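Prerno IT Security Working Group
Minutes of the meeting held 2026-06-14, Rormont office, second floor
Minutes taken by Narendra Pant

Present: N. Pant (minutes), IT operations lead (chair), help desk supervisor, finance systems, HR, warehouse systems, legal (by phone, left after item 4)
Apologies: web team

1. Minutes of the last meeting

Agreed with one correction. The last minutes said that the old VPN box at Rormont "has been retired." Warehouse systems pointed out that it is still plugged in and still answers. The wording now reads "is to be retired." The chair asked that things be written down as done only when somebody has checked. Operations will pull the box and send the group the change ticket number afterwards.

2. Jindance phishing training: results and renewal

Jindance sent a slide deck ahead of the meeting. The headline is that the click rate on fake phishing emails has fallen for three rounds in a row and that staff are now "phishing resilient."

The group spent most of the meeting on this. The latest round went to 2,677 mailboxes. Help desk asked what a mailbox means here, as we do not have that many people. HR confirmed that the list includes shared mailboxes, leavers whose mail is still being forwarded, room calendars and the addresses the label printers send from. A room calendar does not click on links. If those are taken out, the number of real people who got the test is 1,189, and the click rate more than doubles. Jindance knew the list was raw when it was handed over and made no comment on it in the deck.

Finance systems raised a second problem. The last test email was a parcel notice with the courier's name spelled wrong, and it arrived in the same week as the all-staff reminder about phishing. Several people in finance had already warned each other in the team chat before lunch. Finance does not think this shows anyone has learned to spot a real attack. The invoice email that did reach accounts payable in the spring was well written, quoted a correct purchase order and came from a real supplier's hacked account. None of the Jindance templates look like that one.

HR said that staff who click are sent a short video and that completion is high. Asked what completion means, HR said the video has been opened. It can be left running in another tab. HR would still like to keep the training in some form, as the insurance questionnaire has a box for it, and legal agreed that dropping it with no replacement would be awkward.

The chair said he had no objection to training but was not willing to sign a three-year renewal on the strength of a slope on a chart. Legal noted that the discount for three years is the only part of the offer with an end date on it, and that the draft contract lets Jindance change the reporting method without telling us.

What the group would prefer to measure is how many people report a suspicious message and how fast the first report comes in. The report button has been in the mail client for a year. Help desk says the reports land in a queue that is looked at in the morning and again after lunch, and less often when someone is out. The group agreed there is little point in praising people for reporting if the report sits there for half a day.

Decided: no three-year renewal. Ask for a one-year price with the cleaned list.
Action: HR and help desk to produce a list of real people only.
Action: N. Pant to ask Jindance for raw results by template, including time of first report.
Action: help desk to propose how the report queue can be watched through the whole working day.

3. Multi-factor sign-in

Operations reported that the rollout is "complete." The minute-taker asked for the list of exceptions. There are 9 accounts still excluded, among them two administrator accounts that are used by scripts and one belonging to a former contractor. Operations explained that the exclusions were made during rollout so that the overnight jobs would not fail, and were meant to be temporary. No end date was set on any of them.

The contractor account was disabled during the meeting. Nobody's work appears to depend on it, although we will find out at month end when the stock reconciliation runs.

Warehouse systems said that drivers and floor staff approve prompts on their phones without reading them, particularly at shift change. Number matching would help and is already covered by the license. Operations had held it back to avoid complaints. The group thinks the complaints will last a week and would like it turned on. Warehouse systems asked that it not be during stock count, and this was agreed.

The word "complete" is to come out of the report to directors until the list is empty.

Action: operations to give each remaining exception an owner and an end date.
Action: operations and warehouse systems to agree a date for number matching.

4. Backups and the Monti server

Monti holds the finance archive and the older contract scans. The backup report shows green every night. Finance systems asked when a file was last restored from it. Operations could point to one restore, of a single spreadsheet, made by the previous administrator. There is no record of a full restore, and no one present could say how long one would take. The recovery plan says four hours. The source of that figure is unknown, and operations thinks it was carried over from a different server that held much less.

The backup account is also a member of the main domain administrators group, so anyone who took over the domain could delete the backups as well. Operations accepts this and has wanted to change it for some time. The vendor's offer of an "immutable vault" was mentioned. Legal asked whether the vault could be deleted by the same administrator account. The vendor's sheet does not say, and the salesperson's answer was that it would be very unusual for a customer to want to do so. The group did not find that reassuring.

Decided: no money for the vault until a full test restore has been done with what we have.
Action: operations to restore Monti to spare hardware, with finance checking that the files open. Target: September.
Action: operations to move the backup account out of the domain.

Legal left the call.

5. Supplier questionnaires

We now receive so many security questionnaires that HR and operations have been pasting in old answers. One customer was told that we review access rights every quarter. We did so once. The chair wants no answer sent that cannot be backed by a document, even where that means ticking "no." Finance systems expects sales to object and suggested that the chair be the one to tell them.

There was a short discussion of whether anyone at the other end reads the replies. Help desk left question 20 of the last one blank by mistake and has heard nothing.

Action: N. Pant to go through the stock answers and strike out those with no evidence behind them.

6. Any other business

The door code for the Rormont comms room is the same as at the last three meetings. Operations to change it this week and to stop writing it on the inside of the key cabinet.

HR asked whether the group should put up posters for security month. The general feeling was that the wall by the kitchen is full and that the report queue should come first. Left open.

The intranet page for this group still shows the old membership and a help desk extension that rings in an empty office. N. Pant to update it when these minutes are posted. 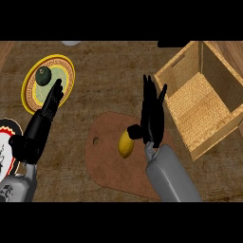 Next meeting to be set once the Jindance figures are in. Items for the agenda to N. Pant, with any supporting papers attached in full and without a vendor summary on top.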